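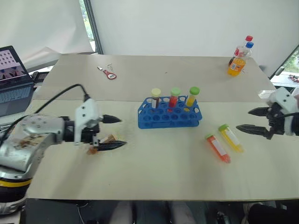 Photo: tubeandtub, Prunton Home Dyers

Prunton Home Dyers > Stock solutions and storage > Tubes or jars for small lots?

stesside_wool
12th October
I've moved my liquid dye samples out of jam jars and into capped centrifuge tubes, the kind with the pointed bottom. Blue plastic rack, three standing up in the back row so far and two more lying on the table waiting for a spot. Brown, red and yellow are in the rack. The orange-red and the second yellow are the ones with white labels on them.

Two questions. Do you label the tube, the cap or both? And does anyone use cap colour for anything? Mine are mostly green with one pale yellow, which is just how the bag came.

kettle_and_cloth
Label the tube, never the cap. Caps get swapped the first time you have two open at once. I did a whole set by cap and ended up with a grey scarf I had planned as a green one.

I wouldn't leave them lying down either. Screw caps are fine until one has a bit of grit in the thread, and then you have dye on the bench.

Dollness
Disagree on lying down. I've kept 28 tubes on their sides in a lunch box for two winters and had one leak, and that one had a split cap. If the cap is done up properly it doesn't matter which way up the tube is.

Agree on labels. Run the label down the side so you can read it with the tube in the rack.

kettle_and_cloth
One leak in 28 is one more than I want on a pale tabletop.

Dollness
Then put a tray under it.

mordant_mick
Both of you are skipping the cap question. I use green for acid dyes and yellow for naturals and it saves me time every session. You still write on the tube. The cap just tells you which end of the rack to look in.

stesside_wool, is your brown a natural? If so the yellow cap is already right.

stesside_wool
Walnut hull, so yes, by luck. The other four are acid dyes and they all have green caps. I might stick with that until the bag runs out.

Labels next then. The three in the back row need doing. What pen are people using? My marker wipes off as soon as I have damp gloves on.

pegbasket
Pencil on a paper label, then clear tape right over it. Cheap and it stays put. I write colour, strength and the date mixed, in that order.

mordant_mick
Pencil under tape here too. The Sani label tape from the hardware place is all right but it lifts on a curved tube after a month or so.

Dollness
Never had the Sani tape lift. Wipe the tube with metho first and let it dry before you stick anything on.

pegbasket
Another thing while you're setting up. Leave a gap between tubes in the rack while it's mostly empty. Easier to get your fingers in, and you don't knock the next one when you lift one out. Once you have 30 or so you lose the luxury.

kettle_and_cloth
And wipe the table down before you open anything. Dry crumbs of dye powder look like nothing until a wet skein lands on them. I weigh powder on a damp sheet of newspaper and fold it up straight after. Mask on for that part as well.

stesside_wool
Table covering gets changed before the next lot, noted. Tubes will stand up in the rack for now — there's plenty of room — and I'll try the lunch box if I run out of holes.

Does walnut keep in a closed tube? I'd like it to last until the November dye day.

mordant_mick
In the fridge, yes, well away from food and marked as dye. Mine grew a skin at 60 days on the shelf. I strained it and used it anyway and the colour was fine, a bit flatter maybe.

kettle_and_cloth
I'd have tipped it out.

pegbasket
Walnut's fine with a skin on it. Give it a sniff first.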